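Student Robotics Help > Clubs and Classrooms > Hand-held grippers and data

Gripper pads slipping on thin, flat things. Is it the pads, the print, or us?

Posted by Honeylyn Quiambao
Tags: hand-held gripper, finger pads, recording demos, school club
5 replies hidden, 3 shown

Hello everyone, and thanks in advance for reading, because I do tend to go on a bit! I help run the after-school robotics club at our high school in Potholm. We've got a keen bunch this year, mostly Year 9s and 10s with a couple of older students who keep coming back to lend a hand, and our project is called Policarpio (the students chose the name, there was a vote, I wasn't given one). The plan is to teach a small desktop arm to tidy a work table by recording people doing the job with a hand-held gripper first. The arm itself stays in the cupboard until we have enough recordings to train on, so for now it's all hands and grippers and a lot of putting things away and getting them out again.

We started with easy objects, blocks and glue sticks and so on, and those went beautifully. The kids were thrilled and so was I. Then we moved on to the flat things, meaning playing cards, steel rulers, bits of cardboard and the lids off takeaway containers, and it has all come a bit unstuck. The fingers close, you lift, and the card slides out at an angle or just stays where it was. Rulers are worse. If we squeeze harder the tips seem to splay apart and the pads only touch at the back.

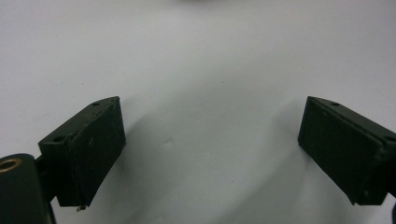

The fingers are dark green printed blocks with flat pad faces, bare plastic with nothing stuck to them, with small round holes in the top that look to be for screws or mounting. They've had a term and a bit of hard use, and the faces have some scuffs and scratches. One of our students, Analyn, reckons the wear is the whole problem and wants to print a fresh set. Another thinks the faces should never have been bare in the first place. I can see both sides, and I'd like to be fair to everyone, but I also have to mind the filament because our budget is tiny.

The other thing is that we already have 78 recordings with these fingers, all the easy objects. If we change the pads now, do we have to throw those away and start over? I would hate to tell the kids that. We're hoping to show something at the regional open day in Brondham in April, and there's only one session a week, so I can't afford to send everyone down the wrong path for a month.

So, what would you do? Grippy tape, new fingers, a different shape, or just practise more? We work on a plain white table top, if that makes any difference. Happy to hear from students as well as teachers. And please explain it gently, my background is in home economics!

Nestor Enriquez
Helpful reply, marked by the poster

Hi Honeylyn, what a lovely project, and please don't apologise for the home ec background. Some of the tidiest wiring I've ever seen was done by a textiles teacher.

I've mentored a team here for a good while and we went through this same business with our own gripper, which we call Drusow. I'd say you have two separate problems that happen to show up together, so try to sort them one at a time.

The first is grip. Bare printed plastic is slippery against card and very slippery against steel, whether it's new or old. A few scratches won't have changed that much, so I'm afraid I wouldn't spend filament on a fresh set of the same thing. Get some thin rubber sheet (a bike tube patch is fine, or a bit of the non-slip mat people put in kitchen drawers) and stick a piece on each pad face with contact adhesive or good double-sided tape. Clean the faces with isopropyl first and let them dry. Trim the rubber flush at the tip, and I mean properly flush, with a new blade and an adult doing the cutting. If it hangs over even a little it will fold under when you go for a card, and you'll be cross with it all afternoon.

The second is the splaying. When you say the tips open up as you squeeze harder, that's usually slack somewhere between the pad and the trigger. Take hold of one finger near the tip and wiggle it with the gripper held still. If it rocks, check the bolts first. Ours work themselves loose every couple of weeks and we now do them up at the start of each session with the kettle on. If the bolts are tight and it still rocks, look at wherever the finger pivots. A thin washer can take up a surprising amount of slop. And if nothing rocks at all, the plastic itself is bending, and then I'd back Analyn's new print after all, but with thicker walls and more infill. Same outside shape, mind you.

Now the flat objects. Even with lovely rubber on, two square blocks can't get under a playing card lying on a smooth table. There's nothing to get hold of! People do it by sliding the card to the edge and pinching the bit that hangs over, or by pressing on it with one finger and dragging. The students can do exactly that with the gripper, and the arm can learn it from them, provided they all do it in much the same way. We had half our team dragging to the left and the other half dragging towards themselves, and the poor arm ended up dithering in the middle. Pick one way, have everyone practise it before you record a thing, and put a note of it on the wall.

As for your 78 recordings, please keep them! If the rubber is thin the geometry hardly changes, and blocks and glue sticks are forgiving. What will change is how the fingers look to the camera. I'd record a small new batch of the easy objects with the rubber on and mix it in with the old ones, so the model has seen both kinds of finger. Write down the date you made the swap, and put the same rubber on the arm's fingers too before you test anything. We forgot that last part one year and spent two whole sessions hunting for a bug in the code.

Let me know how you get on, and say hello if you see our table in Brondham. We'll be the ones with the lamingtons.

Mark Anthony Sarmiento

just use sandpaper. rough up the pads with 80 grit, 5 mins, done. worked for our claw bot

also you need way more data than 78, we had like 3,000

Fidelina Agudelo

I'd go gently with the sandpaper, Honeylyn. It does help a little with soft things like foam or fabric, but on a steel ruler you end up with a few high points touching and it can slip more than before. It's very hard to get both faces even by hand as well, and once they're uneven you can't put the plastic back. Nestor's rubber peels off again if you don't like it, so I would try that first.

I also wouldn't be frightened by 3,000. It depends so much on what you're asking for. My Year 10s got a perfectly respectable result putting one kind of cup on one kind of saucer with far fewer than that, and theirs were quite messy at the start. A small set done carefully will teach your students more, in my opinion, and they'll remember what's in it.

One thing to add on the white table top. It's good that it's plain, but if your cards are white as well then you're making life hard for the camera, and for whoever has to sit and check the recordings afterwards. Shadows from the fingers can look stronger than the edge of a white card. We moved to a pack with coloured backs and laid them face down, and the difference was plain to see. For the takeaway lids, a strip of coloured tape round the rim does the job nicely. I'd also choose one set of lights and leave them on for every session, blinds down, even when it's a beautiful afternoon and the kids are begging to have them up.

Regarding who's right, could you let the students find out for themselves? Put rubber on one spare pair of fingers, leave another pair bare, and have them try the same ruler with each, taking turns, with somebody keeping a tally on the whiteboard. Ours love a contest. It takes less than a session, it makes a very nice poster for an open day, and you don't have to be the one to pick a winner!

Comment from Honeylyn Quiambao

Oh, thank you all so much, this is wonderful. I did the wiggle test at lunch and the left finger rocks quite badly, the right one hardly at all, so we'll be starting with the bolts. Analyn has already claimed the job of scorekeeper for the ruler contest. Nestor, when you say bike tube patch, do you mean the kind with the orange edge that thins out, or should I cut up a plain old tube? I've got a dead one in the shed.

Comment from Nestor Enriquez

Plain old tube, cut from a flat bit away from the valve and the seam. Give it a good wash in dish soap to get the powder off the inside, and dry it well before you glue.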